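Pantry Notes: Sorting Out the Seasoning Shelf

February 2025

The spice and seasoning shelf in the Rudberg kitchen got its yearly clear-out last week, and a good deal has changed. If you cook in the building, please read this before you go looking for the cumin.

Everything came off the shelf and onto the work table. Every jar, tin and packet was checked for a date, wiped down and put into one of three groups: keep, use soon, or throw out. The throw-out group came to 16 items. Most of them were ground spices that had lost their smell, along with two packets of gravy mix that had gone hard and a bottle of vanilla with nothing in it but a brown ring. Empty glass jars went through the dishwasher and are on the drying rack by the back door. Take one home if you can use it.

The biggest problem was duplicates. We had four open jars of paprika, three of garlic powder and three of dried oregano. This happens when a class or supper group brings its own supplies and leaves the extra behind. We are glad to have the food, but please look at the shelf before you shop. The list taped inside the left cupboard door has been rewritten and is up to date. If you finish something, cross it off. If you add something, write it at the bottom with the date you opened it.

How the shelf is set up now

Top shelf: salt, pepper, sugar, and the large refill bags. The bags are clipped shut and stand in the two deep bins from Hukham. Please do not put the bins on the floor.

Middle shelf: ground spices and dried herbs in alphabetical order, starting at the left with allspice. The small jars are kept in trays so that you can pull out a whole tray, find what you want and slide it back. Spices that came to us in bags have been moved into jars and labeled on the lid and on the side.

Bottom shelf: blends, rubs, sprinkles and toppings. These are the things people buy for one recipe and forget. They are now at eye level for anyone sitting at the prep counter, and we hope they will get used more.

Hot sauces, soy sauce and vinegars have moved to the cupboard next to the refrigerator. Anything that says "refrigerate after opening" goes in the refrigerator door, including the mustard.

About dates

Several people asked which date we go by. We go by the one printed on the package. On jars it is often on the bottom or the lid, but it can also be on the label, running up the side or tucked in by the nutrition panel, so turn the container all the way before you decide there isn't one. If there is no date at all, we write the month on a piece of masking tape and give ground spices a year from then. Whole spices get longer. Peppercorns and cinnamon sticks from the Wivititz order are still fine.

A printed date on a dry seasoning is mostly about flavor. Open the cap, smell it, and shake a little into your hand. If it smells like nothing, it will taste like nothing. Seeds are a different matter. Sesame in particular goes stale and bitter once the package has been opened, and it should be tasted before it goes on anyone's dinner.

Use this first: furikake

One of the blends now on the bottom shelf is furikake, a Japanese seasoning that is usually shaken over plain rice. Furikake comes in many versions. Common ingredients are seaweed, sesame seeds, salt, sugar and dried fish, and the mix changes from one maker to the next. Check the ingredients panel every time if you are cooking for people with fish, soy or sesame allergies.

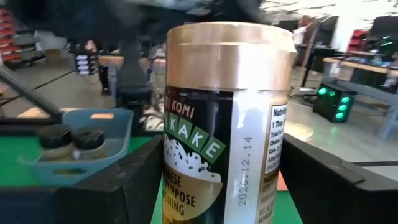 Look for the gold cap. The date printed on the side reads 2026.12.14.

Rice is the obvious place to start, and it's also good on other plain food. Try it on scrambled eggs, buttered noodles, sliced cucumber, baked potatoes or popcorn. Add it at the end, after the food is off the heat, so that any seaweed stays crisp. It can be salty, so hold back on salt until you have tasted the dish.

For a quick lunch that uses up leftovers, heat 200 grams of cooked rice with a spoonful of water in a covered bowl. Stir in a teaspoon of butter. Top with a fried egg, 150 grams of whatever cooked vegetables are in the refrigerator, and a tablespoon of furikake. Green beans and carrots both work. This makes one large serving or two small ones.

Screw the cap down firmly when you're done and keep the container away from the stove. Steam gets into an open container quickly – shake it over a plate or spoon out what you need, and don't hold it over a hot pot. The same goes for garlic powder and onion powder, which turn into a solid block.

Still needed

We are short on bay leaves, whole cumin and cornstarch. We do not need paprika. Masking tape and a marker that works would also be welcome, and can be left in the drawer under the microwave.

The next order goes to Paredes in March. Requests can be added to the sheet on the refrigerator. There are 11 lines on it and five are already taken, so please keep it to one item per group. Large bags cost less per pound, but only ask for one if your group will get through it by summer.

The measuring spoons are back in the top drawer. The half-teaspoon is missing from the metal set. If it went home in somebody's apron pocket, please drop it in the drawer next time you're in.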